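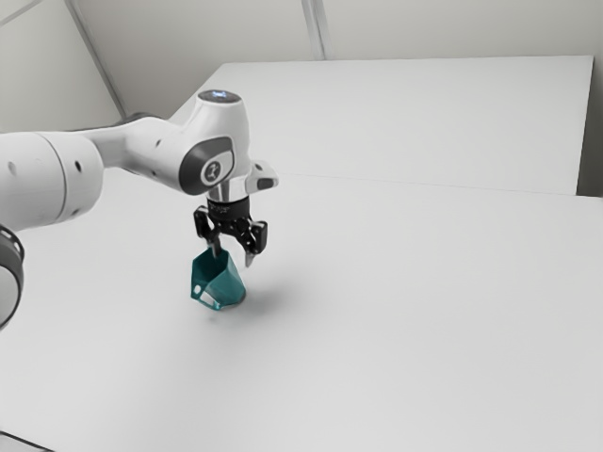 Figure 4. Small container over a plain white table surface.

4. Setting up the Marnley adjustable table

This section covers positioning, levelling and first use of the Marnley table in a home office, sewing room or hobby room. Assembly of the legs and crossbar is covered in Section 3. Do not start here until all the leg bolts have been tightened.

4.1 Choosing a position

1. Pick a spot on a hard floor or low-pile carpet. On thick carpet the feet sink unevenly and the table will need to be levelled again after a week or so.
2. Leave a gap between the back edge and the wall wide enough to pass a power plug through.
3. Keep the top at least 700 mm from any heater, radiator or wood stove.
4. Check that no window or cupboard door opens into the space above the table when it is at full height.

CAUTION: The top is heavy. Two people are needed to move the table once it is assembled. Lift by the side rails. Do not drag it, and do not lift by the edge of the top.

4.2 Levelling

You will need a spirit level and the flat spanner from the Uibo hardware bag.

1. Set both columns to the lowest position and lock them.
2. Lay the spirit level across the middle of the top, parallel to the long edge.
3. Find the low end. Turn the foot at that end anticlockwise to raise it, a quarter turn at a time.
4. Turn the spirit level to run front to back and repeat.
5. Press down on each corner in turn. If a corner rocks, lower that foot until it touches the floor.
6. Hold each foot still and tighten its lock nut against the leg.

Note: Do not wind a foot out by more than 7 turns. If the floor slopes more than this allows, put a flat packer under the leg.

4.3 Setting the height

1. Sit in the chair you normally use, with your feet flat on the floor.
2. Release the lock lever on the left column, then the one on the right.
3. Raise or lower the top using the crank. The top should sit level with your elbows when your arms hang relaxed.
4. Lock both levers. You should feel each one click.
5. For standing work, repeat with your shoes on.

CAUTION: Keep fingers clear of the gap between the top and the column sleeves while cranking. Keep children and pets away until both levers are locked.

The scale on the right column is marked in centimetres. Write your sitting and standing heights on the card inside the back cover of this manual.

4.4 Caring for the surface

Wipe the top with a soft cloth, warm water and a little dishwashing liquid. Dry it straight away. Do not use scouring powder, bleach or methylated spirits.

Tea, ink and hair dye will stain a light-coloured top if left overnight. Bicarbonate of soda mixed to a paste with water lifts most fresh marks. Test it on the underside first.

Use a mat under sewing machines, kettles and anything with rubber feet. Some rubbers leave a yellow ring that cannot be removed.

4.5 After the first month

1. Check all the leg bolts and the lock nuts on the feet.
2. Check the level again in both directions.
3. Put 2 drops of light machine oil on the crank spindle and wipe off the excess.

If the crank feels stiff or skips, stop using it and see Section 6, Troubleshooting.

4.6 Spare parts

Feet, lock levers and crank handles can be ordered from Tustwood Spares. Quote the code on the label under the top, near the left column. Tops are matched by colour batch, so include the full code when ordering a replacement.

Section revised March 25, 2025. Checked by Balthasar Fuchs.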